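November 13, 2019

Bench notes, book repair

Spent the day on the hardcovers from the Ladstead lot. There were 138 in the crates when they came in August and most only needed dusting and a flat press. What's left is the awkward pile, mainly cloth and paper-over-board covers with weak joints.

Started with the light gray one, 368 pages, Pidden imprint. Text block is sound and the sewing is tight. The trouble is all at the front joint. The board had dropped a little at the head and the endpaper was starting to split along the fold, maybe a thumb's length. Someone has had glue in there before, a hard yellow one, and it cracked when I flexed it. Picked out what would come away with the bone folder and left the rest. Chasing it further would have taken paper with it.

Repair as done:

Opened the front board slowly and propped it on a foam wedge, never past the point where the joint began to pull. Brushed out the gutter. Ran a thin line of paste into the hollow with a knitting needle, both ends, and worked it toward the middle. Waxed paper inside the fold. Closed it, set the joint with the folder, then under boards and a brick. Left it for three hours before the first look.

First look was fair. The head end had taken, the tail end hadn't. I think I was stingy with the paste at that end, or the old glue is keeping it off. Did the tail again with a slightly wetter mix and put it back under weight. Won't touch it until tomorrow.

Paste: wheat starch, cooked yesterday, sieved twice. It was stiffer than I like by mid-afternoon. The jar from the Sembiring order is nearly gone, enough for one more batch. Need to reorder and get the same grade, as the last substitute went lumpy no matter what we did with it.

Handling notes, mostly for Miklós, who is on the bench Friday:

The small square table is better than the long bench for opening and closing a stiff cover. You can sit right up to it and keep your forearms down. On the long bench I end up reaching, and then the board gets lifted by its corner.

Leave the grid mat on. It's good for checking whether a board has gone out of square. Put the spine on one line and look along the fore edge. The food pictures printed on it are a bit distracting but they don't mark the covers. Wipe it down with a barely damp cloth and let it dry fully before a book goes on it.

Lift the upper board from the middle of the fore edge where you can. If it has to go by the corner, hold the lower board steady first so the block doesn't slide out from under you. With this one the lower board wants to creep toward you as the cover goes over.

The flowers can stay at the back against the wall. I moved them twice last week and each time they ended up in the way of something else. They're artificial, so there's no water to worry about.

Other things on the pile:

Six more with the same joint problem, same size or close to it. I've put them spine up in the blue tray in the order I'd do them, worst last. The one on top is an easy start. The bottom one has a detached board and I'd like to talk about it first, as it may need a new strip of cloth under the old spine and I don't have a colour anywhere near it.

Tried the Zumari tissue on a scrap endpaper. It's nice and thin, tears with a good feathery edge, but it's whiter than I expected and would show on cream paper. Toned a strip with weak tea and that got closer. Strip is pinned over the sink with the strength written on it. If it hasn't gone patchy overnight I'll use it for the split in the gray book, once the joint is firm.

Dropped the good folder on its tip again. It has a small chip. I sanded it with 400 grit and it runs clean across waste paper, but check it before using it on cloth.

To do:
Look at gray book, tail end of joint
Order starch
Cut more waxed paper, we're down to offcuts
Ask Miklós Vörös if he still has the narrow press boards from the spring job
Relabel the tray, the tape has come off
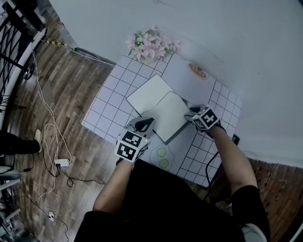
How far should you open a stiff hardcover when you're checking the joint?

Only until you feel it start to resist. Support the board at that angle with a wedge or your hand, look at the fold under a good light, then close it and check the other side the same way.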